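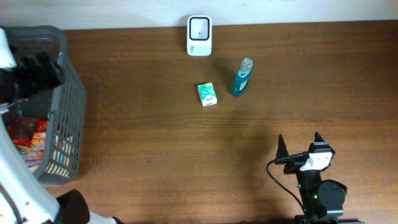
Lecture 6: The Stop That Didn't
Handout, revised 7/20/21

Last time we did faults that announce themselves. Today is the other kind. Read the Hakala report before section; it is short and the typos are mine.

Background. Pulla is a two-arm tabletop cell. The job was packing: pick an item off the table, put it in the basket, repeat until somebody gets bored. The left arm handled the basket and the right arm handled the table. A rule in the planner kept them out of each other's half. Please remember that it was a rule in the planner and lived nowhere else.

What happened. On cycle 2,305 the left gripper closed on the rim of the basket instead of a snack bag. Motor current went up and the arm controller raised a grip fault, as designed. The supervisor program received it, logged it, and retried. It retried 30 times. Each retry dragged the basket a little farther toward the middle of the table, where the right arm was going about its business with a map that still had the basket in its old place.

The right arm hit the basket at nearly full speed. One bent fingertip, one cracked basket, snacks on the floor. No one was hurt. The operator was out of reach, filling in the form that says the operator was watching.

Why it happened
1. The retry counter reset after every successful "open" command. A gripper stuck on a rim can open perfectly well, so the counter never got past one.
2. Basket position was measured at startup and then believed forever.
3. A fault on one arm did not pause the other. Heikki Lehtinen's design note calls this "independence." We will discuss the word.
4. The log had 214 warnings from that morning, all of them yellow. People stop seeing yellow.

The fix. Ostier, who built the supervisor, moved the counter. That handles item 1. Items 2 and 3 waited until November.

For section: draw the fault tree with "right arm strikes basket" at the top. Mark which branches the Ostier patch removes. If your answer is "all of them," start over.

Also read Idport manual, chapter 4, on protective stops. Skip the foreword.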